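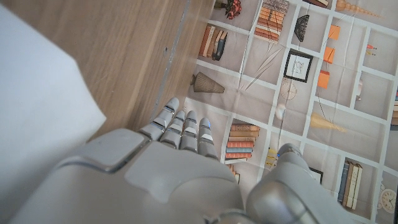

How to clean and re-oil a wooden table top

Last updated 7/27/18

An oiled table needs more attention than a varnished one, but the work is simple and most of the time goes on waiting. These instructions are for solid wood tops finished with hardwax oil or plain furniture oil. They also work for desks, benches and shelves. They don't apply to varnish, lacquer, painted wood or thin veneer.

Check what finish you have

Put a few drops of water on a part of the table you don't normally look at, such as a corner near the wall. Leave them for ten minutes and wipe them off.

If the water sat in beads and left no mark, the finish is still sound and the table only needs a wash. If the water soaked in and left a darker patch, the oil has worn away and it's time for a new coat. The patch will fade as it dries.

To tell oil from varnish, look across the surface towards a window. Varnish has an even shine and fills the grain. On an oiled top you can usually feel the grain with a fingernail. If you're still not sure, rub a hidden spot with fine sandpaper. Varnish comes off as a white powder, while an oiled surface gives wood-coloured dust that tends to clog the paper.

What you need

Soft cotton cloths, white or undyed, washed at least once
A bucket and some wood soap
Sandpaper in 120, 180 and 240 grit
A cork or rubber sanding block
Hardwax oil or furniture oil
A flat lint-free pad or a short-haired brush
Disposable gloves
A dust mask
A metal container with a lid, for used cloths

We used Bostivwood 761 in clear matt for our own tables. Any similar oil will do, but read the tin, as drying times differ from one make to the next. Old bed sheets make good cloths once the seams and hems are cut off. Don't use towelling, as it sheds loops into the oil.

Washing the table

1. Take everything off the table, including mats. Long-term mats and runners leave a paler or darker area underneath, and you need to see where these are.

2. Brush off crumbs and dust. Get into the joins between boards with a dry paintbrush.

3. Mix the soap with lukewarm water at the strength given on the bottle.

4. Wring a cloth out well and wash the whole top, working along the grain. Don't pour water on to the wood.

5. Go over it again with a cloth rinsed in clean water.

6. Dry with a fresh cloth and leave the table overnight before doing anything else to it.

For ordinary weekly cleaning you can stop here. Washing-up liquid takes a little of the oil off each time, so keep that for greasy marks. Avoid spray polishes with silicone. They leave a film that stops new oil from going in, and it's hard to get rid of.

Dealing with marks

White rings from hot cups are moisture in the finish. Many of them go if you leave them alone for a few days. If not, rub a small amount of oil into the ring with a cloth and wipe it dry after ten minutes.

Black marks are usually caused by iron and water, from a wet tin or a cast-iron pan. These are common on oak. Sanding removes the shallow ones. For deeper ones you can use oxalic acid, sold as wood bleach, but wear gloves and eye protection and follow the packet.

Small dents can often be raised with steam. Lay a damp cloth over the dent and touch it with the tip of a warm iron for a few seconds at a time. Let the wood dry fully before you sand. This doesn't work where the fibres have been cut, so a knife mark will stay.

Ink and felt-tip go deep into bare wood. Try a little methylated spirit on a cotton bud first, changing the bud often so that the colour isn't spread about. Whatever is left has to be sanded.

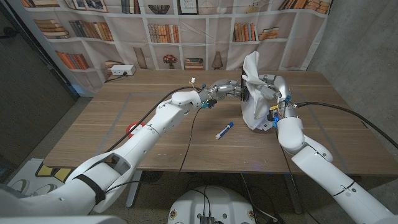
Sanding

You don't need to take the table back to bare wood every time. If the surface is only dull and dry, go over it lightly with the 240 paper and move on to oiling. If there are marks and rough patches, start with 120 and go through all the grades.

1. Wrap the paper round the block. Sanding with your fingers makes hollows.

2. Sand in the direction of the grain with long, overlapping strokes. Keep the pressure even, and lift off before you reach the edge so you don't round it over.

3. If one mark needs more work, widen the area as you go so that it blends in.

4. Vacuum between grades. One stray piece of coarse grit will leave scratches that show up later under the oil.

5. After the 180 paper, wipe the top with a damp cloth and let it dry. The fibres will stand up slightly and feel rough. The last grade takes them off again.

6. Vacuum once more and wipe with a dry cloth until it comes away clean.

Stop at 240. A very smooth surface takes in less oil.

A table sanded only in one place will have a paler spot there, even after oiling. On light woods such as ash or maple this is hard to see. On walnut and cherry it's obvious, and it's better to do the whole top.

Putting on the oil

Work in a room with the windows open and out of direct sun. Stir the tin slowly with a flat stick, right down to the bottom, where the matting agent settles. Don't shake it.

1. Put on gloves. Pour a small amount of oil on to the wood and spread it with the pad. Start at one end and do a strip at a time along the grain.

2. Leave it to soak in for the time on the tin. Look for dry patches and add a little more oil to those. End grain always drinks more than the rest.

3. Take a clean cotton cloth and wipe off everything that hasn't gone in. Fold the cloth to a fresh side as it fills up. The surface should look almost dry when you've finished. Oil left standing goes sticky, and this is the most common thing to go wrong.

4. Check the edges and the underside for drips.

5. Let the first coat dry. Ours was left overnight.

6. Rub very lightly with used 240 paper, wipe off the dust and put on the second coat, thinner than the first.

Use 2 coats for a dining table. A desk or a side table that was in fair condition to begin with may only want one. If you've sanded to bare wood, oil the underside too, or the top may cup.

Getting rid of the cloths

Cloths soaked in drying oil can heat up and catch fire by themselves if they're left in a heap. Don't put them in a bin or a bag. Either spread them flat outdoors on something that won't burn until they're stiff and dry, or put them under water in a metal container with a lid. Do this straight away, before you clean the brush or put the tin away. Check with your council how to dispose of them afterwards.

How long before you can use the table

The top is dry to the touch the next day in a warm room. It takes longer to harden. Keep water off it for the first week and don't put mats, cloths or paper on it in that time, as they can stick or leave a print. Plates and cups are fine after a day or two if you put them down gently and wipe up spills at once.

How much oil to buy

Measure the length and width of the top and multiply them to get the area. The tin gives the coverage for one coat. Our smaller table is 70 cm wide and a half-litre tin did both sides with some left over. Close the lid firmly and store the tin upside down for a minute or so before turning it back, to seal the rim.

Problems

The surface is tacky after two days. Too much oil was left on. Put a little fresh oil on a cloth, rub it over the sticky area to loosen it, and wipe the whole lot off hard. If it has already set, sand lightly and start again with a thin coat.

It looks patchy. Some parts took in more than others. Another thin coat usually evens it out.

It feels rough. The grain has lifted. Rub down with 240 paper and wipe with a cloth that has a trace of oil on it.

The colour is darker than expected. Clear oil makes wood look much as it does when wet. If you want to keep a pale tone, look for an oil with a small amount of white pigment in it, and test it on the underside first.

We do our own tables once a year, in March, when it's mild enough to have the windows open.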